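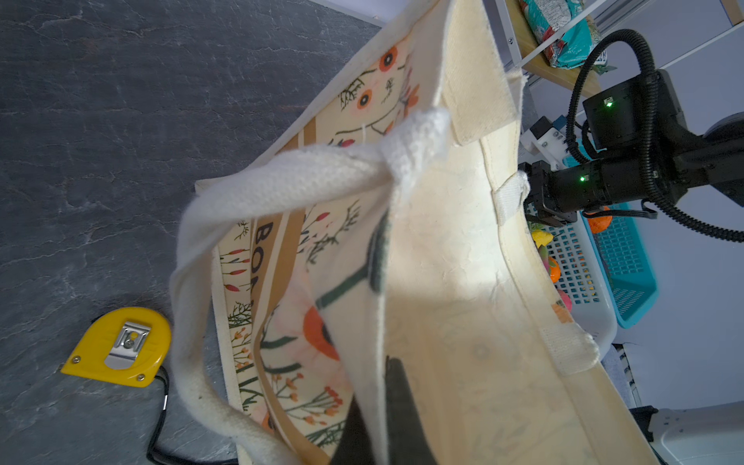 Canvas tote with a poppy-like flower print, plenty of room inside

Frequently Asked Questions
Woredden Campground and Cabins

What time can we check in?
Any time after 3 in the afternoon. If you're rolling in late, call ahead and we'll leave your key in the lockbox by the office door. Lots of our guests drive up after work, so don't feel bad about it!

How many cabins are there, and how many campsites?
Two cabins, Odska and Amato, and 104 campsites spread between the creek and the pines. Odska has the bigger porch (great for morning coffee) and Amato is closer to the swimming dock. People get very loyal to one or the other.

Do the cabins have kitchens?
Yes, both do! You'll find a stove, a small fridge, a kettle, pots, plates and silverware. Bring your own coffee filters, and please wash up before you leave.

Are sheets and towels included?
Sheets, pillows and blankets are on the beds when you arrive. Towels are not included, so pack one for the shower and one for the lake.

Can I buy food nearby?
The village of Draditz is a ten-minute drive and has a good little grocery store and a bakery that you should get to early, as the rye bread goes fast. Firewood and ice are sold at our office. 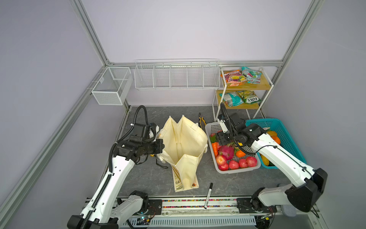

Snacks on the shelf, wire baskets on the wall

Is my dog welcome?
Absolutely, we love meeting them. Dogs can stay at any campsite and in Amato, on a leash outdoors. Odska is kept dog-free for guests with allergies. The limit is 2 dogs per booking.

Can we have a campfire?
Every site has a fire ring, and evenings by the creek are the best part of the whole place if you ask us. Check the board at the gate first, as we do have fire bans in dry spells.

Is there Wi-Fi?
Around the office and in both cabins. Down by the creek you'll be lucky to get a bar of phone signal.

When do you close for the season?
The campsites close at the end of October. The cabins stay open all winter, and they're so cozy with the woodstove going!

What if I need to cancel?
Let us know at least 3 days before you arrive and you'll get your deposit back. After that we're happy to move your stay to another date.

Who do I talk to about group bookings?
Rukhsana Yousafzai handles groups and reunions, and Idris Hopkin can help with everything else. Stop by the office or leave a message and one of them will call you back.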